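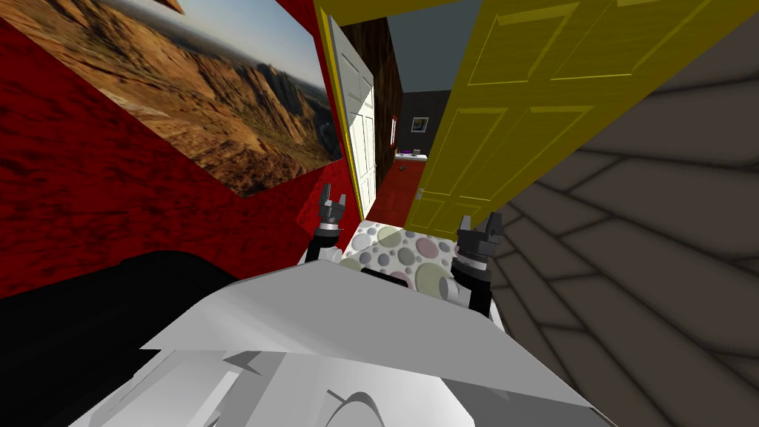

Good morning, and thank you to the Gemwood Housing Trust for the invitation. My subject today is the repainting of shared interiors in older rental buildings, and in particular how the Trust decides on color, finish and timing when tenants are still living on the premises. Most of our complaints concern halls and entryways. A narrow hallway with a red wall and yellow door trim, such as the one on the screen, raises most of the questions I will address in the next half hour: how a strong color behaves in a tight space, where one color should stop and the next begin, and who has the final say.

Slide 2. Background to the program.
The Trust manages 27 buildings across three districts. Between them they contain 777 apartments. Until the present policy was adopted, every shared hall was painted the same off-white, on a fixed cycle, by whichever contractor had the maintenance agreement at the time. Records were kept by building and not by floor. When a hall needed a repair between cycles, the patch rarely matched.
(Pause here. Ask how many in the room have inherited records of this kind.)

Slide 3. The Buso Street trial.
Buso Street was selected for the first trial as its halls were already overdue. Tenants on each floor were offered a choice from a short list of colors. The list was drawn up by our design office under Torquil Purves, who has kindly allowed me to use his working notes. The response rate was higher than expected on the upper floors and poor on the ground floor, where most units open directly onto the street.
Two floors chose dark green. One chose a deep red. The remaining floors asked for a lighter version of what they already had.

Slide 4. What was learned about strong colors.
Deep reds require more coats than the contractor allowed for. The original quotation assumed two; the work took four, over a gray primer. Any office considering such a color should have the primer written into the contract by name.
Textured walls take more paint again. Read the supplier's coverage figure as applying to smooth plaster only.
Sheen matters more than shade for cleaning. Flat finishes marked within weeks at shoulder height. Eggshell is now our standard for walls and semigloss for doors and trim.
(If asked about cost: total additional spending at Buso Street was $1,275, nearly all of it labor.)

Slide 5. Trim and doors.
This part of the policy attracted the most discussion. Under the Mowat agreement, the apartment side of a door belongs to the tenant's scheme and the hall side to the building's. The frame was not mentioned. Some tenants had painted their frames and some had not, and our inspectors applied different rules in different buildings. The revised wording treats the frame as part of the hall. Tenants who had painted frames before the change were not asked to restore them.

Slide 6. Pictures and personal items.
Framed pictures are permitted in shared halls if they are fixed flat to the wall and do not narrow the walking width. They must come down before painting starts. Written notice is given 14 days ahead — a second notice goes on the door. At Gernano Court, 105 items were taken down and stored during the work, and every one was labeled with the apartment number on the back. I recommend labels on the back, as tape on the front lifted the finish from several frames.

Slide 7. Timing.
Work should not be scheduled in December. Drying times lengthen, windows are kept closed, and visitors make it hard to keep a hall clear. Our preference is late spring, one side of the hall at a time, with the stair treads left until last.

Slide 8. Revised policy.
The full text was issued on 28/05/2020 and copies are on the table by the door. Please note that section 4, on fire doors, is under separate review and should not be quoted.
(Take questions on section 4 afterward and in person.)

Slide 9. Questions.
Likely topics: lead testing in the older buildings, the short list of colors, and whether ground floor tenants will be consulted again. On the last point, the answer is yes, by letter.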